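关于我们

首页 课程 议事厅札记 图书角 关于我们 联系方式

Gadonov 地方议事学校设在弗莱利(Flelley)镇,是一所很小的成人学校。我们教普通居民怎样读懂镇议会的文件,怎样在会议上发言,怎样写一封议员愿意读完的信,也教准备参选的人怎样填表、怎样守规则、怎样在落选以后继续做事。课程用英语和中文两种语言进行。中文网页由我本人撰写,我的母语是西班牙语,中文是成年以后学的,所以句子有时比较长,用词有时比较旧,请各位读者原谅,发现错误也请来信告诉我。

学校怎样开始

最早的时候我们没有学校这个名字,只有一张告示,贴在 Grulska 书店的门上。告示写的是:"下次议会讨论公共汽车,有人想先一起读一遍文件吗?"那份文件一共72页,里面有三个附录,第二个附录又引用了前一年的另一份文件,而那份文件在议会网站上怎么也打不开。来读的人坐在书店后面,读到关门的时候只读完了摘要和第一章。书店主人让我们下个星期再来,我们就再来了。

那时候镇上正打算取消通往医院的晚班车。许多居民反对,可是反对的人大多数只知道"要取消了",不知道决定是哪一级议会作的,也不知道哪一天以前可以提意见。有人给国会议员写信,国会议员客气地回信说这件事归郡里管。有人去镇议会发言,主席客气地说这件事镇里只能提建议。等到我们弄清楚应该找谁,提意见的期限只剩下七天。我们一起写了一份意见书,按时交上去了。晚班车后来保留了一部分班次,这和我们的意见书有多大关系,我不敢说,因为同一时期医院也向郡里写了信。不过从那以后,一起读文件的习惯留下来了。

第一任校长是 Birdie Dvorak。她以前在另外一个镇做议会书记员,做了很多年,退休以后搬到弗莱利来住。她在书店听我们读了两个晚上,第三个晚上带来了一个文件夹,里面是她自己整理的词汇表:什么叫动议,什么叫修正案,什么叫"留待下次讨论",什么叫"已知悉"。"已知悉"这个词她讲了很长时间。她说一份报告如果在会议记录里写着"已知悉",意思就是议会听过了,什么都没有决定,居民不应该太高兴,也不应该太难过。

这份词汇表就是我们第一本教材的前身,现在的版本叫《Grulska 手册》,名字是为了感谢那家书店。书店现在已经搬到河对岸去了,仍然卖旧书和地图,也仍然替我们卖手册。

我们现在的校舍

学校现在使用旧税务所的二楼,从市场广场的侧门进入。楼梯比较陡,有电梯,但是电梯门在楼的另外一边,要绕过面包店。如果您需要使用电梯,请在上课以前打电话,我们会去打开那一边的门,那扇门平时是锁着的。

大教室以前是税务员办公的地方,窗户很高,冬天冷,请多穿一件衣服。二月的课程我们会开两台电暖气,可是坐在门口的同学还是会觉得冷。小教室叫 Jabłońska 室,用来做模拟会议。那里有一张长桌子和一个给公众坐的区域,公众区用一根绳子隔开,和真的议会厅一样。许多同学告诉我们,第一次站到绳子另外一边讲话,腿会发软。在我们这里先软一次,比较好。

Jabłońska 室的名字来自一位长期来旁听的女士。她从来没有担任过任何职务,可是她出席过的公开会议比大多数议员都多,并且每一次都做笔记。她去世以后,家人把笔记本交给了学校。笔记本一共11本,放在图书角,读者可以在馆内阅读,不能借出。字迹很小,缩写很多,我们做了一张缩写对照表,夹在第一本里面。如果您看完以后把对照表放回第一本,管理图书角的同事会非常感谢您,它已经丢过两次了。

我们教什么

《基础课:一个决定是怎样作出来的》。这是人最多的一门课。我们选一件真实的、已经结束的事情,比如一个停车场的收费、一块空地的规划许可、一座图书馆的开放时间,从第一份议程开始,一直读到最后的表决。学员会看到这件事在什么地方停了三个月,在什么地方一个晚上就走完了全部手续,也会看到居民的意见在哪一份文件里出现,在哪一份文件里变成了一行字。老师不讲这个决定是好还是坏。学员之间经常争论这个问题,我们留出最后半小时给大家争论,到时间就关灯。

《发言课:三分钟》。按照弗莱利镇议会的规则,公众发言每人三分钟。三分钟比多数人想象的短得多。有的同学准备了五页纸,读到第二页的开头时间就到了。这门课的做法很简单:每个人带一个自己真正关心的题目,讲三分钟,听别人提问,回家改,下次再讲。我们不教手势,也不教怎样感动听众。我们教的是把请求放在第一句。比方说"我请求议会在作决定以前公布交通调查的全文",这样的句子书记员容易记录,议员也容易回答。如果把请求放在最后,铃响的时候很可能还没有讲到。

《写信课》。写给议员的信、写给地方报纸的信、正式的意见书,这三种文字的写法很不一样。写给议员的信最好只讲一件事。写给报纸的信要短,编辑会从后面往前删。意见书要对着文件的段落编号来写,一段对一段,这样负责汇总的官员才不能说没有看到。课上我们会读一些写得好的旧信,也读一些写得不好的,其中有几封是我自己早年写的。

《参选预备课》。这门课每年开一次,在提名期开始以前结束。内容包括提名表、签名人、竞选开支的记录、传单上必须印的出版者信息、点票的时候候选人和代理人可以做什么、不可以做什么。不同党派的人和没有党派的人坐在同一间教室里上课。有一年,两位同学后来在同一个选区竞选,票数很接近,点票那天晚上他们互相检查了对方有疑问的选票,用的是同一份课堂笔记。那一次的结果这里不写了,两位都还住在镇上,都还来旁听。

《中文班:认识地方政治》。弗莱利和附近的村子里有不少讲中文的居民,有的开餐馆,有的在大学工作,有的是来陪子女生活的老人。许多人符合投票资格,自己却不知道,也有许多人收到选民登记的信以后当作广告扔掉了。中文班讲的内容和基础课差不多,速度慢一些,词汇部分多一些。我们发现有些英语词很难翻译。比如 ward,有人译成"选区",有人译成"区",还有人第一反应是"病房"。我们在手册里统一用"选区",第一次出现的时候附上英文。parish council 更加困难,因为它和教会早已没有关系,名字里却还保留着教区的意思。我们现在译作"基层议会(教区一级)",不太美,但是不容易误会。如果您有更好的译法,请写信来。

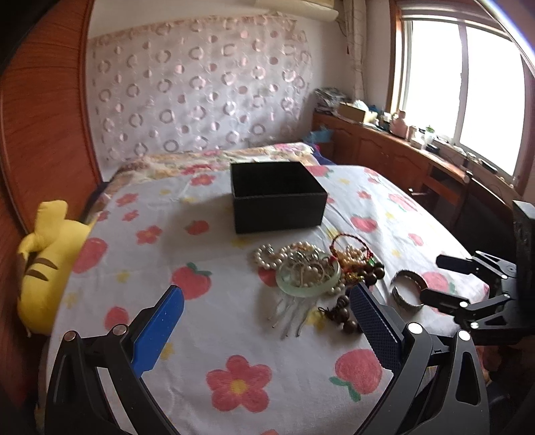 基础课一共要上多长时间?

基础课每一期上七次,每次两个小时,中间休息十五分钟。缺课的学员可以在下一期补上同一讲,不另外收费。

课程时间表在每一期开始以前公布,贴在侧门旁边的玻璃柜里,网站上也有。玻璃柜里的版本有时比网站更新得早,这是因为贴纸比改网页容易。我们正在努力让两个版本同一天更新。

我们和政党的关系

这个问题问的人很多,我想写得清楚一些。

学校不属于任何政党,不接受任何政党的捐款,也不向任何候选人提供独家服务。教室不出租给竞选活动。老师可以有自己的党籍,实际上有几位老师确实有,他们的党籍写在教师介绍里面,学员在报名以前就可以看到。我们曾经讨论过要不要规定老师必须没有党籍,后来没有采用这个规定。理由是,在一个小镇里,真正懂得议会程序的人,多半是在某一个党里面学会的。把他们都排除掉,剩下来能教课的人就只有 Birdie 和我,而我的三分钟发言到现在还是经常超时。

选举期间我们遵守一条内部规则:从公布选举日期到点票结束,凡是本人参选或者担任代理人的老师,都暂停上课,由别人代课。教室的墙上也不贴任何传单。学员把传单留在桌子上,我们会收起来,放进门口的一个盒子,愿意看的人自己拿,不分党派放在一起。

有人批评我们,说只教程序不谈立场,等于帮助了已经掌握权力的人。我认为这个批评有一部分道理。程序有时候确实是一堵墙,写得很漂亮的意见书也会被放进抽屉。一位老学员在离开的时候对我说,她在这里学会了怎样礼貌地失败。我听了以后很多天心里不舒服。后来我们在基础课里增加了一讲,题目叫《议会以外》,谈请愿、集会、地方报纸、申诉专员和信息公开申请。这一讲的老师和基础课其他几讲的老师意见不完全一致,学员可以听到两种说法。

我们的老师

Birdie Dvorak,荣誉校长,讲授基础课第一讲和会议记录的阅读方法。她现在每一期只教一次,那一次通常需要提早到才有座位。她对标点符号很严格,会议记录里一个逗号放错地方,她可以讲十分钟。学员交给她的练习,她用铅笔改,从来不用红笔。

Tiburcio Gallegos,现任校长,讲授写信课和中文班,也就是写这个网页的人。我出生在一个议会很少开会的地方,年轻的时候以为政治就是广场上的大喇叭。来到弗莱利以后第一次旁听镇议会,那天晚上讨论的是一张长椅应该朝向河还是朝向马路,讨论了四十分钟,表决以后朝向河。我走出来的时候觉得这些人真无聊,走到家门口的时候又觉得,我从来没有见过这么多人认真地替一张长椅着想。长椅现在还在那里,漆已经旧了,坐在上面看不到河,因为前面的灌木长高了。灌木归郡里管。

发言课和参选预备课由几位兼职老师轮流担任,他们的姓名、党籍和担任过的公职,请看"课程"页面。本页不重复列出,因为人员每一期会有变动,我担心忘记修改。

议事厅札记

学校从书店时期就开始写一份旁听记录,后来放到网上,就是网站上的"议事厅札记"。每次镇议会全体会议以后,由一位学员和一位老师合写。写法有固定的要求:先写决定了什么,再写谁赞成谁反对,再写公众讲了什么,最后可以有一段作者自己的看法,看法必须署名。没有署名的看法我们不登。

到现在为止札记一共发表了621篇。早期的文章很短,有的只有一句话,例如"今晚人数不足,没有开成"。中间有一段时间文章写得很长,读者来信说读札记比开会还要累,所以我们规定了字数。文章里的错误会在文章的最下面更正,原来的错误文字保留,画一条横线。有一位议员曾经要求我们删掉一篇文章,我们核对了录音,发现文章里他的引文少了一个"不"字。我们作了更正,并且把更正放在文章的最上面,这是唯一的一次例外。从那以后所有直接引语都由两个人分别听录音。

札记的评论区曾经开放过,后来关闭了。关闭的原因是评论里关于狗粪的争吵占了大部分篇幅,而且争吵的双方都用假名。现在读者可以写信,我们每个月选登几封,写信的人要留下真实姓名,如果有正当理由,可以请求我们在登出的时候隐去。

学费和经费

基础课和中文班收少量学费,用来付暖气、复印和茶。收入有困难的居民请在报名表上打一个勾,不需要写理由,也不需要交证明。参选预备课的学费高一点,因为需要请外面的人来讲开支规则,那个人从很远的地方坐火车来。发言课按次付钱,来一次付一次。

学校的其他收入来自手册的销售、两笔小额的地方教育基金,以及个人捐款。任何一笔捐款如果超过我们公布的上限,捐款人的姓名就会公开。曾经有一位开发商希望资助一间新的教室,条件是教室用公司的名字。当时这家公司有一份规划申请正在镇上审议,我们谢绝了。申请结束以后我们也没有再去找他们,他们也没有再来。

每年的账目打印出来放在图书角,夹在绿色的夹子里。网上的版本是扫描件,有几页歪了,看不清楚的地方请到现场来看。

图书角

图书角在大教室的后面,开放时间和课程时间相同。那里有历年的会议议程、地方计划的各个版本、旧的选举传单、关于选举制度的书籍,还有上面讲过的旁听笔记。旧传单是最受欢迎的部分。学员喜欢比较同一个人在不同年代的照片和不同年代的承诺。我们按年份排列,不按政党排列,请不要替我们重新排列,已经有好几位热心的同学这样做过。

如果您家里有旧的传单、议程或者地方报纸,愿意捐给图书角,请先联系我们。我们特别缺少郡议会改组以前的材料。受潮发霉的纸我们不能接收,请先拍照给我们看,重要的页面也许可以扫描。

给第一次旁听的人

每次全体会议以前,我们安排一位老师在市场广场侧门等候,愿意一起去的人可以一起走过去。去旁听不需要报名,也不需要是学校的学员。议程提前放在公众席的椅子上,数量有限,建议自己打印一份。手机请调成静音。会议当中可以安静地离开,不必等到结束,很多人担心这一点,所以在这里说明一下。

如果您想发言,需要在会议以前向书记员登记,截止时间写在议程的第一页下方,字比较小。登记的时候要写明对应哪一项议程。写"其他事项"一般不会被接受。发言的时候请对着主席讲,不要对着某一位议员讲,即使您很想对着他讲。

旁听结束以后,我们通常到面包店旁边的小茶馆坐一会儿。老师会在那里回答问题,比如刚才那个修正案为什么没有表决,为什么主席两次投票。这部分没有教材,也没有记录,有时候议员也会进来喝茶,请对他们客气,他们也累了一个晚上。

我们没有做到的事情

"关于我们"这样的网页一般只写成绩,我想也写几件没有做好的事情。

我们的学员年龄偏高。年轻的父母很难在晚上出来上课,我们试过把基础课放在上午,结果来的还是原来那些人,只是换了时间。我们试过在中学开课,校方很支持,可是课程排在最后一节,学生都看着钟。现在和中学的合作改成模拟议会,每学期一次,由学生自己选题目。去年他们选了食堂的排队方法,通过了一项决议,食堂到现在还没有答复。学生给食堂写了第二封信,信写得很好,开头第一句就是请求。

我们的网站对视力不好的读者不够方便。字体可以放大,但是扫描的文件屏幕阅读器读不出来。逐份重新输入需要时间,我们从最近的年份开始往前做,做得很慢。

中文网页的内容比英文网页少,更新也比较晚。这是我一个人的责任。札记只有一小部分译成了中文,选择的标准是和讲中文的居民生活有关系的题目,例如餐馆的外摆许可、垃圾回收的日子、公共汽车。有读者来信说,他也想看那些没有关系的题目,想看看别的居民为什么事情生气。我觉得他讲得对,下一期开始会多译一些。如果您的中文和英文都好,愿意帮助校对,请和我联系。

联系方式

来信请寄弗莱利镇市场广场旧税务所二楼,Gadonov 地方议事学校,信封上写明中文或者英文,这样可以直接分到合适的人手里。电子邮件地址在"联系方式"页面。我们一般在七天以内回信,选举期间会慢一些。电话只有上课的时候有人接。

关于具体案件,比如您和邻居的围墙纠纷、一张停车罚单、一份被拒绝的规划申请,我们不能提供法律意见,可是可以告诉您应该去问哪一个部门,以及那个部门的信应该怎样写。请把文件的复印件带来,不要把唯一的原件留给我们。

媒体如果想引用札记的文字,请注明作者和日期。想采访学员,请先问学员本人,我们不代替他们答应。

本页最后修改:2023-06-29
撰文:Tiburcio Gallegos
校阅:中文班第二组

返回页首 | 课程报名 | 订阅议事厅札记 | 更正与意见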